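Rokholm (planning software)

17/12/2018
By Athina Mitsotakis-Vlachou

Rokholm is a motion planning and task sequencing package for robots with two arms. It was written at the Clunthorpe workshop by Prodromos Kokkinos, who wanted a planner that would stop arguing with itself, and got one that argues more quietly. It takes a list of objects and goals, decides which arm should do what, and produces timed paths for both.

Name

The package is named after a ferry landing that Kokkinos once missed a ferry from. Early builds were called Erkel, a name now used only for the collision checker, which had been printed on too many internal documents to rename.

Design

Rokholm splits its work between two layers. The upper layer, known as the clerk, holds the task list and assigns each step to an arm. The lower layer searches for a path that keeps the arms clear of the table, the objects and each other. If the lower layer fails, it sends the step back to the clerk with a reason code. There are 17 reason codes. Code 7, "other arm in the way," is by far the best known to users, and has been suggested as a title for the manual.

Arms reserve parts of the workspace before entering them. A reservation expires if it is not used, a feature added in September after both arms were found waiting politely for each other over lunch.

Perception

Object positions come from Chrysikopoulos, a separate module that fits simple shapes to camera data. It is good at boxes and fond of finding them. Clear plastic is its standing weakness, as the depth readings tend to pass through it and report the table instead. Users may enter a shape by hand, and the documentation recommends this in a tone of mild defeat.

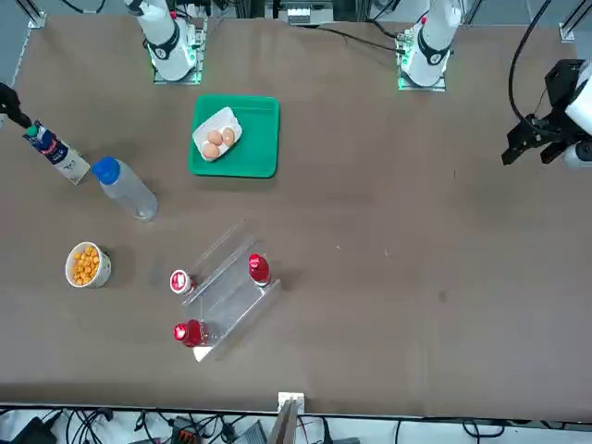
Task order in Rokholm is set by cost, and the cost of a step includes the trouble it makes for later ones. Most of the tuning effort has gone into this figure. A carton lying on its side near one gripper is a cheap first pick by distance alone, but with a water bottle lying right beside it the clerance term goes up, and the clerk may send the arm elsewhere first. Eggs in an open carton carry a speed limit, and the clear stepped rack has to be entered by hand.

Reception

The regression suite holds 284 saved layouts, many of them sent in by annoyed users. Version 2 plans faster than its predecessor and explains itself less, and opinion is divided on which change was the improvement. The graphical task editor remains unfinished. Kokkinos edits his task lists in a text file.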